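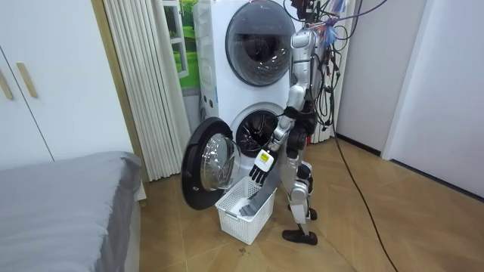
Leltora Home Recording Kit

The Leltora kit is for teams that need recorded examples of household work to train a humanoid. An operator drives the robot through a task, and the kit stores arm, hand and leg positions together with the camera views on one clock. Laundry is the task most customers start with. Holding a gray cloth over a basket, with the washer door open behind it, takes in soft material, a tight reach and a bent posture in one short run.

What the kit contains

Recording unit with 19 input channels
Operator station with two hand controllers and a foot pedal
One fixed camera and stand
Floor cable set
Veloso review software, one seat

The robot is not included. Check the joint interface list before you order.

How recording works

Press the pedal once to start an episode and again to end it. Hold it down for two seconds to mark the episode as failed. Failed episodes are kept in a separate folder and can be used or left out when you export. Each episode gets a task name and a short text label, such as "cloth to basket." Labels can be changed later in Veloso.

The unit holds 3000 episodes before the oldest must be moved off. Exports go to a network drive or a plug-in disk.

Room setup

Put the fixed camera where it sees the hand and the basket at the same time. One arm will often be hidden behind the torso, so joint data is saved for both arms whatever the camera sees. Run the floor cable behind the robot and off to one side, clear of the feet. Leave the washer door room to swing fully open.

Sample set

The Pombridge sample set comes with every kit. It has 206 laundry episodes in the same file format your own recordings will use. Adelino Rebelo prepared the labels and answers questions about them through the support desk.

Ordering

Part number: 1859
Warranty: two years on the recording unit, one year on controllers and cables
Spare pedals and longer floor cables are sold separately under Lornuren accessories.

Page updated 16 June 2023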